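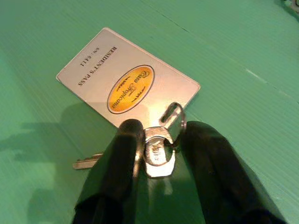
开放日期间,公众能否在近处观看机械臂抓取小件物品?

参观者可以站在演示台外侧的黄线后观看,每场演示均安排讲解人员。进入操作区须由工作人员陪同,未成年人须由监护人或带队教师陪同到场。

Prolau自动化技术公司9月在Szénási厂区举办年度开放日,面向当地居民、职业学校师生以及物业、仓储和酒店行业的从业人员,集中展示公司在小件物品识别与抓取方面的工作。本次开放日共接待登记参观者400人,设九个参观点,其中以Floltus项目组的抓取演示场次最多。

Floltus项目由Prolau与设备制造企业Kovomer共同开展,研究对象是日常环境中形状不规则、尺寸较小、表面反光的物品,包括钥匙、证件卡、金属扣环、工具零件和小型包装。两家企业在项目中的分工较为明确:Kovomer负责夹爪本体和连接部件的设计与加工,Prolau负责视觉识别、动作规划以及整套系统的现场调试。项目组表示,此类物品在前台、门卫室、仓库领料处等场所每日反复流转,交接工作量大,目前仍以人工为主。

开放日上午,Prolau运营负责人Benedek Oláh在一号厅致欢迎辞。他说,公司迁入Szénási厂区以来,周边居民对厂房内的工作多有询问,开放日的首要目的是让邻近社区了解这里在做什么、由什么人在做。他同时感谢厂区管理方在停车、导引和无障碍通道方面给予的配合。

致辞结束后,参观者分组前往各参观点。参观路线自一号厅起,依次经过部件陈列区、装配区、标定室、抓取演示区和培训教室,末站为职业咨询台。部分参观点因场地较窄,采取分批进入的方式,现场秩序良好。

抓取演示区设在二号厅南侧。演示用的绿色瓦楞面上摆放待抓取的物品,操作人员按参观者的提议调整物品的朝向。演示内容之一是带卡片的钥匙:一张白色塑料卡经金属环与一把钥匙相连,卡面印有黑色的“RESIDENT'S PASS”字样和黄色椭圆形标志,标志内为“Casa Tropicana”。两根黑色夹指从钥匙柄一侧接近,钥匙齿部朝向另一侧。讲解人员介绍,卡片、金属环和钥匙彼此牵连,夹取其中一件时,其余两件的位置都会随之改变,系统须在接近物品之前选定合适的夹取部位。

负责该参观点的项目工程师Emese Vass向参观者说明了项目组选用这类物品的考虑。她说,平放的钥匙厚度很小,夹指与台面之间留给动作的余量有限;塑料卡片表面光滑,在灯光下会出现反光带,影响轮廓的判断;金属环可以转动,停放的角度每次都不相同。这三种情况单独出现时均有较成熟的处理办法,同时出现时则需要对接近方向、夹持力度和抬升速度一并加以调整。

有参观者询问,为何不使用吸盘。Emese Vass答复说,吸盘适合平整的卡片和包装盒,对钥匙和金属环难以形成稳定吸附。项目组曾比较过几种末端工具,目前在这一类物品上以两指夹爪为主,其他方案仍保留在试验计划之中,待后续阶段再作评估。

另有物业行业的参观者关心卡片是否会在夹取过程中受损。项目组表示,夹持力度由控制程序设定上限,操作人员可以按物品类别调整;凡涉及证件、门禁卡等带有印刷内容的物品,程序优先选择与之相连的硬质部件作为夹取点。至于长期反复使用后的磨损情况,项目组尚在收集数据,本次开放日未公布有关结论。

据项目组提供的材料,在开放日之前的准备阶段,工作人员使用小件物品进行了217次抓取记录,所得资料用于核对识别结果和修正动作参数。材料同时注明,上述记录在厂区室内条件下完成,不代表设备在其他场所的表现。Benedek Oláh在回答提问时也表示,公司目前没有对外公布抓取成功率的安排,相关数字须经完整的测试程序后方可发布。

Kovomer在部件陈列区展出了夹爪的分解件和不同材质的夹指样品。该公司技术人员介绍了夹指外形与接触面的设计思路,并允许参观者在工作人员指导下触摸样品。陈列区另备有手动夹具,供参观者自行尝试夹起螺母、垫圈和纽扣。带队教师反映,学生在这一参观点停留时间较长,对夹指宽度与物品大小之间的关系提出了不少问题。

下午的专场面向职业学校师生,时长两小时,由Prolau培训部门主持。专场先讲授工作区安全规则,内容包括急停按钮的位置与用途、机械臂运行时的站位要求、调试模式与自动模式的区别,随后由学生分组观摩标定过程。标定室工作人员演示了相机与机械臂之间坐标关系的校准步骤,并说明相机装在手腕部位与装在固定支架上各自的适用场合:前者随手部移动,接近物品时看得更清楚,但视野较窄;后者视野较宽,容易被机械臂自身遮挡。实际工作中两种方式常配合使用。

在培训教室,公司介绍了实习岗位的申请条件。岗位涉及机械装配、电气接线、数据整理和现场调试,申请人须由所在学校推荐,并完成公司规定的安全培训。实习期间,每名学生由一名在职技术人员负责指导。公司表示,数据整理岗位对编程基础没有硬性要求,重在记录的准确和前后一致,有意申请的学生可向学校就业指导部门索取表格。

职业咨询台收到的提问多与岗位变化有关。数名在酒店和物业前台工作的参观者询问,钥匙和门卡的交接今后是否会由设备承担。Benedek Oláh回应说,Floltus项目目前处于研究阶段,尚无面向前台场所的产品计划,公司也未与任何酒店或物业企业签订供货协议。他表示,项目若进入应用阶段,公司将先与使用单位及其员工代表商讨作业流程,再确定设备的工作范围,有关情况会在公司网站上予以说明。

厂区周边居民则较为关注噪声和夜间作业。公司答复说,Szénási厂区的调试工作安排在日间进行,夜间仅保留必要的通风和安防设备。针对有居民提出的货车临时停靠问题,公司已记录在案,并将与厂区管理方商定卸货时段,结果另行张贴于厂区东门公告栏。

安全管理方面,各演示台均设置隔离线和急停装置,演示开始前由讲解人员宣读注意事项。抓取演示区在每场演示之间留出检查时间,由操作人员确认夹指、线缆和台面状态后方可开始下一场。当日各项演示按计划完成,未发生人员受伤情况。

本次开放日设有意见簿和电子问卷。参观者提出的意见主要集中在三个方面:希望在抓取演示区增设屏幕,便于后排观众看到夹指附近的细节;希望提供字号较大的说明牌;希望延长职业咨询台的开放时间。Emese Vass表示,项目组已就增设屏幕一事与场地部门进行了初步沟通,拟将手腕相机的画面同步显示在二号厅内,供参观者对照观看。

Prolau与Kovomer将继续按既定计划推进Floltus项目,后续工作包括扩大物品种类、补充不同光照条件下的记录,以及改进夹指的更换方式。两家企业表示,今后的开放日仍将采取预约登记的形式,学校和团体可由带队人员统一报名。未能参加本次活动的学校,可与Prolau培训部门联系,另行商定参观时间。

相关内容
Szénási厂区访客停车及入场须知
Prolau公布职业学校实习岗位申请办法
Kovomer夹指样品借展说明
Floltus项目组介绍小件物品记录工作
开放日意见簿摘录及答复

最后更新:2019年9月30日,星期一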